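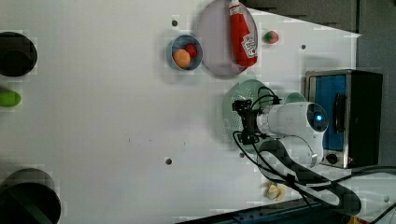 Small toaster oven, silver frame, blue inside, with plate, bowl and play food. White table.

Purneler Play Kitchen Table Set

Ref 107 / Pretend play / Sold as a set or by the piece

In stock. Last checked Wed 3 July.

What it is

A tabletop kitchen without the big wooden unit. Small toaster oven, one large plate, a small bowl, play food. Goes on any table you've already got. Packs into one box at the end of the session, lid shuts if you put the plate in first.

We sell a lot of these to playgroups and reception classes who have to clear the room for lunch. Also grandparents.

The oven

Brushed silver metal frame with a black body. Glass door, bright blue interior so you can see what's cooking from the other side of the table. Long black handle, up and down the door. One black control knob.

For pretend use only. Comes with no plug and no flex. Knob turns and clicks, doesn't do anything else. Door stays open on its own past halfway. The Konuvard oven has the same door so if you need a spare handle order the Konuvard one, same screws.

Please don't put real food in it, crumbs get behind the back panel and they're a pain to get out.

The plate

Large, round, very pale lavender-grey, slightly raised rim. Takes a full pretend dinner or a pile of everything, which is usually what happens. Top rack of the dishwasher is fine. Replacement plates sold singly, see Spares.

The bowl

Light blue, small. Holds two of the round pieces comfortably. People ask if there's a matching blue plate. Not at the moment, we had them in January and they went.

Play food

The strawberry is red with a green leafy top, one moulded piece so the leaves can't be pulled off. Round orange one, round red one a bit smaller. Long bright green one that gets called a cucumber or a courgette depending who's cooking. All wipe clean. Colours can vary slighty between batches.

Ketchup bottle

Red, white label round it. Good size for two hands. Bottle is NOT part of set 107, add it from the Jurlow grocery range (tins, bottles, boxes). Sealed cap, nothing inside.

Pots

Dark pots also seperate. Two sizes, the larger has a lighter grey rim. Both Kanaan, both sold with or without lid. If you want one pot only get the larger, the food fits in it and it doubles as storage.

In the box

Oven
Large plate
Small light blue bowl
Strawberry
Orange round piece
Red round piece
Green long piece
Care leaflet

Sizes

Oven is 58 cm of table front to back with the door fully open and a child's arms in the way, so allow for that. On a narrow table stand it at the short end facing in. Carton is 57 cm on its longest side.

Table not included. Any flat top will do. White or pale is nice, the colours show up and so do the spills.

Cleaning

Oven: damp cloth, outside and inside the door. Don't soak.
Plate and bowl: dishwasher or sink.
Food: warm soapy water, dry before boxing up.
Bottle: wipe only, the label lifts if it's soaked.
Pots: by hand.

Delivery

Goes out next working day if ordered before noon. Schools can order on account, put your order number in the notes box. Bulky carton so no Saturday service on this one, sorry. Free delivery over £106, otherwise worked out at checkout.

Returns

Unused, in the carton, 28 days. Food pieces can't come back once the bag is open. Damaged on arrival: send us a photo of the carton and the part, we'll post the part.

Spares

Door handle (black)
Control knob (black)
Plate, large
Bowl, light blue
Food bag, all four pieces
Strawberry on its own, by request, it's the one that goes missing

Questions we get

Does the oven get warm? No. No electrics in it at all.

Suitable age? Three and up.

Can two sets be joined? They're not fixed to anything, so just stand the ovens side by side. Two plates on one table gets crowded though, better with a second table.

Is the door real glass? Toughened, yes. Edges are inside the metal frame. If it chips stop using it and order a door from us.

Will the older 106 food fit the bowl? The round ones yes. The long pieces in 106 were bigger and stick out.

Do you do it in other colours? Silver and black outside only. Blue inside only.

Goes with

Jurlow grocery bottles and tins
Kanaan pots, both sizes
Konuvard oven (taller, two shelves)
Storage box with lid, spare

Prices shown ex VAT for school accounts, inc VAT for everyone else. Log in first or you'll see the wrong one.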